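1/ Since the beginning of May I am learning to teach a two-armed robot by remote control. A few people asked me what I do all day, so I write it down in small pieces.

2/ The task for this month is called "Perić" in our list. I don't know who gave it this name. Toy vegetables, a pot, two arms. I hold one handle in each hand, and the robot arms follow me.

3/ One try is called an episode. We need 50 good ones before Sandrine Leblanc starts the training. My first good episode took me 60 seconds, which is very slow for a piece of corn.

4/ The difficult part is that I feel nothing in my fingers. I only see. When the gripper closes on the toy, I must decide with my eyes that it is enough.

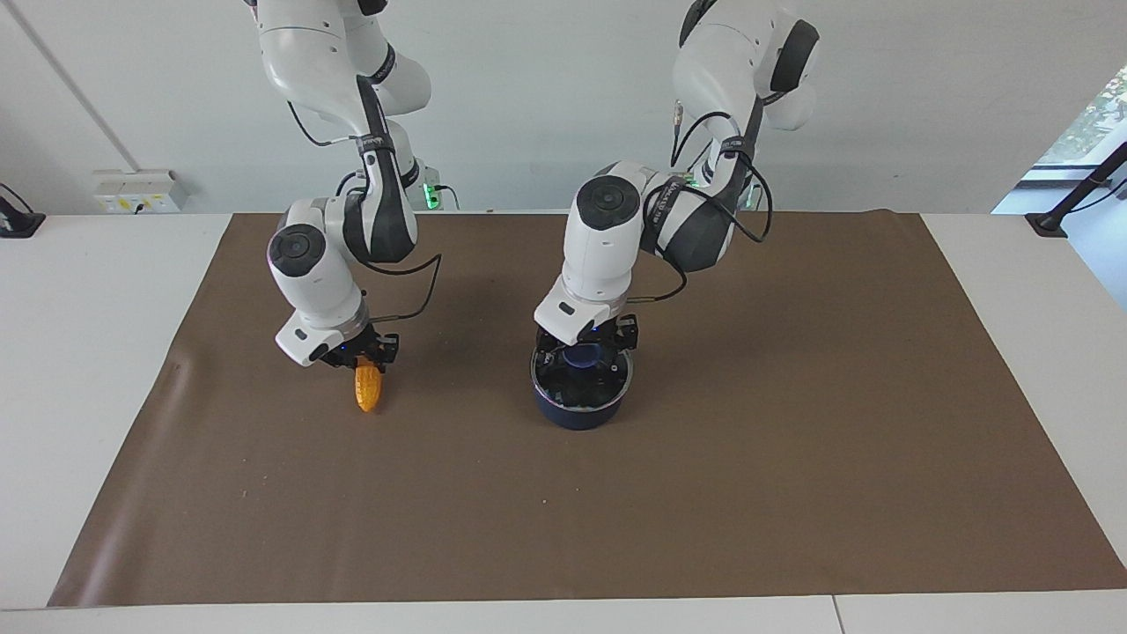 Right arm with the corn, left arm at the pot.

5/ Left and right were also a problem for me. The robot looks towards you, so its right arm is on your left side. In the first days I said "left" and Damir Kovačević looked at the other arm every time. Now we always say the robot's side.

6/ Vesna Mladenović gave me the best advice: do not correct small mistakes with small nervous movements. The robot will learn the nervousness too. Stop, breathe, then make one clear movement.

7/ I did not believe her, then I watched my recordings from the first morning. Everything was shaking like I had drunk five coffees. We deleted 3 of them and I was not sad.

8/ Someone asked if it would be easier to push the arms by hand. At Hudcombe they teach a smaller arm in this way, and I tried it once. You feel the weight, it is nice. But with two arms at the same time I prefer the handles.

9/ Tomorrow I continue with the corn. If you also do this work, please tell me how long you can go before you need a pause. I am finished after around forty minutes.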